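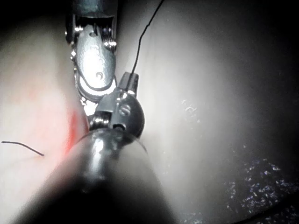 Couldn't the whole thing be one column called "condition," a reader of the first release asked, with "fine" and "not fine" as the permitted values? It was a fair question, and we did try it. Under that scheme every instrument on the Brokby bench was fine until the afternoon it wasn't, and the column told us what we already knew from the swearing.

Filed under: Instruments / Wear and inspection / Open data

Teverska – bench wear notes for wristed instruments

README, updated 11 April 2018

What this is

Teverska is a set of inspection sheets for small wristed instruments of the surgical type, kept on a practice bench in Brokby and looked over between sessions. Each sheet covers one instrument on one occasion. It records the state of the jaws, the pivot pins, the screws, the cables and the surfaces that rub against each other, in that order, with a free text box at the bottom for grievances.

The instruments are all practice stock. They have spent their working lives pulling thread through practice material and picking up things that other people dropped. No patient was ever involved, and there is no personal data in here unless you count handwriting, which we typed up.

What's in the folder

sheets.csv holds the inspections, one row per sheet. There are 70 of them.
instruments.csv holds one row for each of the 36 instruments, with its type and the shelf it lives on.
grades.txt explains the wear grades.
remarks.txt has the free text, lightly cleaned. Spelling was left alone, apart from the words we couldn't work out.

The two tables join on tag. Tags are stamped on the storage tray and also written on the lid, and where the two disagreed we believed the tray.

How to read the grades

There are five grades, and they apply to each part separately.

0 – no wear found
1 – marks you can see only when you tilt the part under the lamp
2 – marks you can see without tilting anything
3 – play, stiffness or a frayed strand, still usable
4 – taken off the bench

Grade 1 is the one people argue about. Polished metal shows every fingerprint, and a fair number of early grade 1 entries were thumbprints. The rule is now to wipe first and grade second. Sheets from before the rule have wiped set to no, and you may want to leave them out if you care about surface marks. For cables and pins it makes little difference.

Screws get a grade for the slot only. A slot that has been attacked with the wrong driver goes straight to grade 2, and the person with the wrong driver goes to find the right one.

How the inspections were done

Bench lamp, hand lens, dry cloth. The wrist is moved slowly to each end of its travel and held there while you look along the cable. Then the jaws are closed on a strip of Cha, our in-house gauge paper, and the strip is tugged. If it slides out, jaw_grip is written down as slips. If it tears, jaw_grip is holds, and you need another strip. The paper comes in one thickness and one color, a gray that went well with nothing and is now on everything.

Instruments that worked as a pair were inspected on the same occasion where possible. The pair column links them. Tips get knocked together when two people are both certain it's their turn, and the inside edges of paired instruments do carry more marks in our remarks. We haven't done any statistics on this and would be happy to see yours.

Gaps and known problems

Of the sheets, 53 are complete. The others are missing at least one part grade, most often the cable, which is the fiddly one and comes near the end of the form. Blank means not looked at. It doesn't mean zero. An early script of ours thought otherwise and produced the best-maintained cables in the country.

Shelf names changed when the Brillar cabinet arrived, and then changed back when the door turned out to open toward the wall. Old names are kept in shelf_old.

The opening and closing dates in instruments.csv are accurate to the month. The ones that all say April were filled in together, from memory, over lunch.

Using it

Do what you like with the files, teaching included. Please keep this README with them and say which release you used. It isn't a service standard, and shouldn't be used to decide whether an instrument is fit for clinical work.

Corrections are welcome, particularly from anyone who can read remark lines marked illegible. Send the tag and the line as you think it should read – a guess is fine if you say it's a guess.

Teverska bench notes, Brokby | Contact the maintainers | Back to top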